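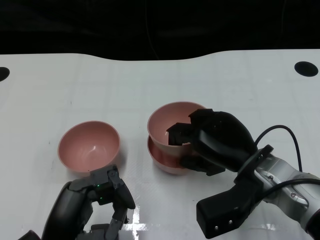 Renting a Studio Desk at Clukmont: Frequently Asked Questions

Who can rent a desk?
Anyone 18 or over. You don't need to be a working designer or have a business number. Students are welcome, and so are people who only want somewhere to do their bookkeeping.

What lengths of rental do you offer?
Casual (by the day), monthly and half-yearly. Casual desks are unassigned, so take whichever one is free. Monthly and half-yearly renters keep the same desk and can leave their things on it overnight.

How do I book?
Fill in the form on the Bookings page or ring the front counter. Monthly desks need a signed agreement before you get a swipe card. Thierry Hoarau looks after agreements and will email yours once the form comes through.

Is there a bond?
Yes, for monthly and half-yearly desks. It equals 2 weeks' rent and goes back to your account after you hand in your card and the desk has been checked. Casual renters pay no bond.

What are the hours?
The Skatgate entrance is open to everyone during counter hours. Card holders can come and go at any time through the side door on Deschamps Lane. The side door locks behind you, so carry your card even if you are only going out to the bins.

Can I bring visitors?
Up to 3 at a time, signed in at the counter. Outside counter hours, visitors have to stay with you. For larger meetings, book the Clasus Room, which seats more people and has a door that closes.

Is the internet included?
Yes, and so are power and heating. Printing is charged per page and added to your next invoice.

Can I store a bicycle?
There are racks in the rear courtyard. Bring your own lock. Bicycles are not allowed in the hallways or on the stairs.

Do you have a kitchen?
There is a shared kitchen on the ground floor with a fridge, a kettle and a microwave. Label your food. Unlabelled food is thrown out when the fridge is cleaned. Please wash up your own dishes and don't leave them on the desks.
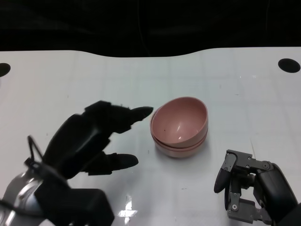
Can I change desks partway through a rental?
If another one is vacant, yes. Email Valentin Guérin with the desk you have in mind. The rate stays the same unless you are moving to the window side.

What if I need to cancel?
Casual bookings can be cancelled without charge up to 5 days ahead. Monthly agreements need a full month's notice in writing. Half-yearly agreements can't be cancelled early, but you may transfer yours to someone else if they sign a new form.

Do you close over the year?
Only for public holidays and a short spell in July, when the floors are done. Monthly renters get a credit for those days.

Are dogs allowed?
No, apart from assistance dogs.

Rates and conditions last updated 6/19/18.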